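마을 합창단 '늦은 오후' 9월 정기 회의록

참석: 단원 대부분, 지휘자, 반주자, 객원 편곡자 Vaughn Nguyen-Tran
기록: 총무 서은채
장소: 주민센터 2층 연습실

1. 지난 회의 내용 확인
지난달 회의록은 수정 없이 통과되었습니다. 악보 보관함 열쇠는 반주자님이 계속 맡아 주시기로 했습니다.

2. 가을 음악회 곡목
이번 회의에서 가장 신나는 안건이었습니다! 편곡자 Vaughn Nguyen-Tran 님이 새로 쓴 혼성 4부 편곡 'Leckie'를 처음으로 들려주셨는데, 피아노로만 들었는데도 박수가 한참 이어졌습니다. 특히 알토가 선율을 받아 가는 중간 부분에서 알토 자리의 환호가 대단했습니다(드디어 우리 차례가 왔다는 말씀도 나왔습니다).
- 1부는 민요 묶음으로 열고 'Leckie'로 닫습니다.
- 2부 첫 곡은 무반주곡 'Stillero'로 정했습니다. 테너에서 음이 높다는 의견이 있어 반음 내려 불러 보고 다음 연습 때 확정합니다.
- 'Traro'는 재미있지만 박자가 까다로워 앙코르 후보로 남겨 둡니다. 베이스는 벌써 외웠다고 합니다.
- 마지막 곡은 관객과 함께 부르는 곡으로 하자는 제안에 모두 찬성했습니다. 가사는 순서지 뒷면에 크게 싣습니다.

3. 연습 일정
음악회 전까지 매주 한 번 더 모입니다. 추가 연습은 파트별로 시작해서 뒤의 절반을 합창으로 맞춥니다. 소프라노는 'Stillero' 도입부, 베이스는 민요 묶음의 후렴을 먼저 다듬습니다. 지휘자님은 숨 쉬는 자리를 악보에 연필로 꼭 표시해 오라고 거듭 부탁하셨습니다. 지난 연습 때 다 같이 한 호흡으로 끝낸 마지막 화음이 정말 좋았고, 그 소리를 처음부터 내 보자고 하셨습니다.
늦게 오시는 분은 파트장에게 미리 알려 주세요. 발성은 정시에 시작합니다.

4. 공연장과 객석
공연장은 Prollis 홀로 확정되었습니다. 객석은 65석이고, 이 가운데 52석을 일반 관객에게 열고 나머지는 단원 가족석으로 둡니다. 울림이 길어서 빠른 곡은 발음을 또렷하게 해야 한다는 의견이 있었습니다. 현장 리허설은 2회입니다. 첫 번째는 서는 자리와 입퇴장만 맞추고, 두 번째에 전곡을 이어서 부릅니다. 피아노 조율은 홀 쪽에서 맡아 주기로 했습니다.
단을 놓을지 말지로 이야기가 길어졌습니다. 뒷줄에서 지휘가 안 보인다는 의견이 많아 한 단만 놓고 서 보기로 했습니다.

5. 의상
위아래 검은색으로 하되 목도리나 브로치는 파트별 색으로 맞춥니다. 소프라노는 노랑, 알토는 초록, 테너는 파랑, 베이스는 자주입니다. 색을 두고 이렇게 즐겁게 토론한 적이 있었나 싶습니다! 검은 옷은 새로 사지 마시고 가지고 계신 것으로 준비해 주세요. 구김이 잘 가는 옷감이면 전날 미리 다려서 걸어 두시고, 공연장에는 옷걸이째 가져오시면 됩니다. 무대 조명 아래에서는 보풀과 먼지가 눈에 잘 띄니 돌돌이도 몇 개 챙기겠습니다.
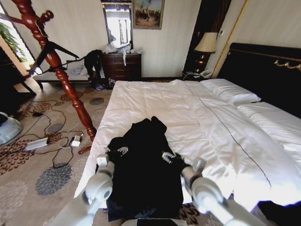 서울, 2023년 9월 27일

침대 위에 뭉쳐진 검은 옷처럼 접히고 구겨진 채로 두면 다림질할 때 고생한다고 알토 파트장님이 덧붙이셨습니다. 다리미가 없는 분은 연습실 비품을 쓰셔도 좋습니다. 쓰고 나서 전원만 꼭 확인해 주세요.

6. 순서지와 홍보
순서지 표지는 단원들이 그린 그림 가운데서 고릅니다. 벌써 여러 장이 들어왔는데 하나같이 멋져서, 뽑히지 않은 그림도 로비에 걸기로 했습니다. 곡 해설은 각 곡을 추천한 단원이 세 줄 안팎으로 씁니다. 포스터는 도서관과 시장 입구 게시판에 붙입니다.

7. 기타
- 새 단원 2명을 환영했습니다. 두 분 모두 테너입니다!! 테너 자리에서 만세 소리가 났습니다.
- 간식 당번은 파트 순서대로 돌아갑니다. 다음은 알토입니다.
- 연습 녹음은 단원 게시판에 파트별로 올립니다. 집에서 틀어 놓고 따라 불러 주세요.

다음 회의 전까지 할 일
지휘자: 'Stillero' 조 확정
총무: Prollis 홀 리허설 시간 확인, 단 대여 문의
파트장: 파트별 목도리와 브로치 수량 취합
전 단원: 'Leckie' 가사 외우기

회의를 마치고 'Leckie' 첫 쪽을 다 함께 불러 본 뒤 헤어졌습니다.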